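柳编

柳编是以柳树细枝为材料的手工编织技艺，也指用这种技艺制成的器物，常见的有篮、筐、箱、簸箕等。

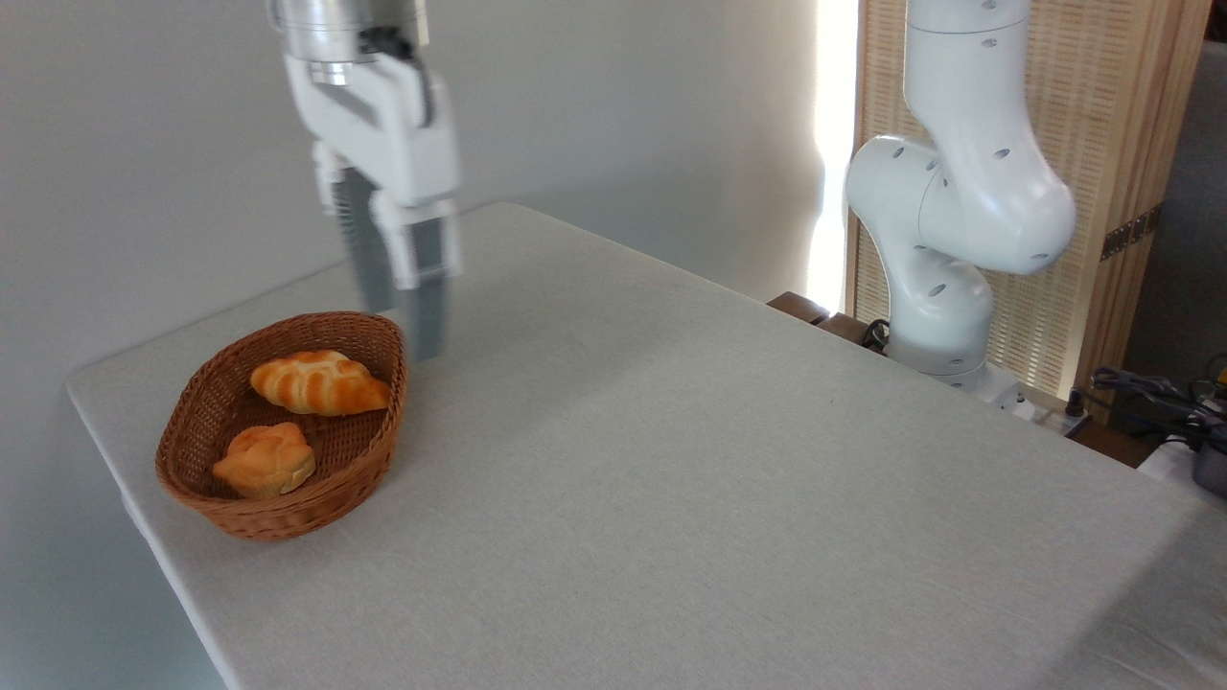

柳编常被称为“人类最古老的手工艺”，这一说法流传很广，依据却相当薄弱。植物纤维容易腐烂，早期遗存极少，现有判断大多依靠陶器上的编织印痕间接推断，而印痕通常只能说明某种条状物曾经交叉编结，很难确定所用的就是柳条。名称上的混乱又加重了这一问题：英语中的wicker指的是编法和成品类型，柳、藤、芦苇乃至纸绳都可以归入其中，译成中文时却往往一律写作“柳编”或“藤编”。一只椭圆形的浅篮，红褐色，细条交叉编成，单看外形和颜色，并不足以判定它属于哪一种材料。

名称与范围

广义的用法把一切细枝编织都算作柳编，狭义的用法只承认柳属植物的枝条。商业目录多采用前者，博物馆登记多采用后者，两类资料中的数量因此不能直接比较。任秀英（Xiuying Ren）曾整理维德马（Vemard）民俗陈列馆的编织类藏品，在登记为“柳编”的471件器物中，有相当一部分缺少材质鉴定记录，分类所依据的只是捐赠人的口述。她主张将这类器物改称“枝编器”，这一建议至今未被该馆采纳。

材料

常用的有杞柳、蒿柳和三蕊柳等，以一年生枝条为主。枝条一般在落叶后至萌芽前采收，具体月份随地区而异，部分产地在1月集中收割。按处理方式，柳条大致分为三类：带皮晾干的称“青条”，春季剥皮的称“白条”，煮后剥皮的因树皮中的单宁渗入木质而呈浅棕至红棕色，英语称buff。有销售资料声称煮制条“防虫防霉，可用百年”，但没有给出可供核查的试验条件。颜色偏红也未必出于煮制，染色和涂漆同样可以得到相近的效果，旧器物还可能因光照和手触而变深。

编法

基本编法包括平编、绞编和拉花等。平编以单根纬条在经条前后交替穿过；绞编用两根或更多纬条互相扭绞，较为牢固，多用于起底和收边。椭圆形器物的底部通常以数根平行的长经和与之垂直的短经构成骨架，编织时容易向一侧扭曲，匠人多在中途改换绞向加以抵消。至于某些地方宣称的“独有编法”，名称各异，结构却常常相同。赫纳秋克（Hnatiuk）编织图录收有约200种编法名称，石安琪（Anqi Shi）逐条比对后认为，其中许多属于同法异名，另有几种只有名称，没有实物，也没有图样。

产地与传说

武克康（Vukcombe）一带以柳编闻名，当地宣传材料称这项手艺已有4,000年历史。这个数字最早的出处是一本旅游手册，手册未注明来源，后来的文章辗转引用，逐渐被当作定论。可以确认的情况要晚得多：当地现存的教区账册中有购买柳筐的条目，但没有写明产地，筐也可能购自邻近的德夫顿（Devton）集市。该集市过去每逢星期三开市，柳筐与绳索、扫帚同列一区。

另有传说称，武克康的老匠人能编出盛水不漏的篮子。细密的编织遇水膨胀后，缝隙确实会缩小，但要长时间盛水，一般仍需涂覆沥青、树脂或油灰。传说中的那只篮子没有留存下来，各种记述对其大小和形状的说法也不一致。

保养与争议

柳编器物在过于干燥的环境中会变脆，过于潮湿则易生霉斑。民间通行的做法是定期喷水，修复人员对此意见不一。反对者指出，反复吸湿和干燥会使枝条胀缩，断裂多发生在弯折处。赞成者所举的多为日用器物，这类器物本身更换频繁，难以用来说明长期效果。德夫顿的一家作坊曾建议每隔5年涂一次亚麻籽油，同样没有公布过对照结果。涂油后表面颜色加深，也会给日后的材质鉴定增添困难。

参见：藤编、竹编、草编、杞柳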